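Skonard Hardwax Oil for Wooden Tables and Worktops

Product code: 1023
Sizes: small tin, large tin
Finish: matt or satin

Skonard is a clear hardwax oil for indoor wooden furniture. It is made for surfaces that get used every day, such as kitchen tables, desks, workbenches and shelves. The oil soaks into the wood and the wax stays near the surface, where it gives protection against water, tea, coffee and ordinary household spills.

It can be used on oak, ash, beech, pine and most other common timbers. Knots and grain will show more strongly once the oil is on, and reddish woods will look a little deeper in colour. If you want to keep very pale wood pale, choose Jullow Light Oil instead.

Before you start

The wood must be bare, clean and dry. Old varnish or paint has to come off completely. Sand with a medium paper and then a fine one, always along the grain, and wipe away the dust with a cloth. Try the oil first on the underside of the top - two boards from the same tree can take it differently.
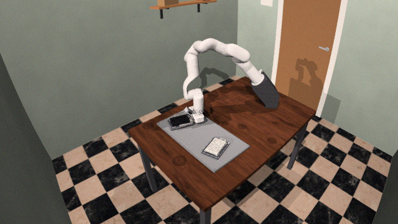
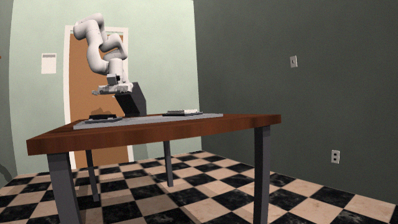
Rectangular wooden table

Putting it on

Stir the tin well, right down to the bottom. Do not shake it. Put on a thin coat with a brush or a lint-free cloth and leave it for 4 hours, then wipe off anything still sitting on the surface. New or sanded wood needs 2 coats. Table ends drink more than the middle, so check them before you put the brush down.

Keep the room aired while you work. The surface can be used lightly the next day, but leave hot dishes and wet cloths off it for a week.

Cloths with oil on them can catch fire by themselves if left in a heap. Soak them in water and dry them flat outdoors before throwing them away.

Looking after the finish

Wipe with a damp cloth and a drop of mild soap. Avoid scouring pads and bleach. When the surface starts to look dry, usually in the places where people sit, rub in a little more oil. The whole top does not need doing each time.

Also in this range

Demissie Wood Cleaner, for use between coats of oil
Lunano Brush, flat, natural bristle
Jullow Light Oil, for pale timbers

Ordering

Tins are sent by road only and cannot go by air. Unopened tins can be returned. For trade orders or advice on a particular timber, ask for Sumeya Jemal on extension 123. The satin finish in the large tin is out of stock until May.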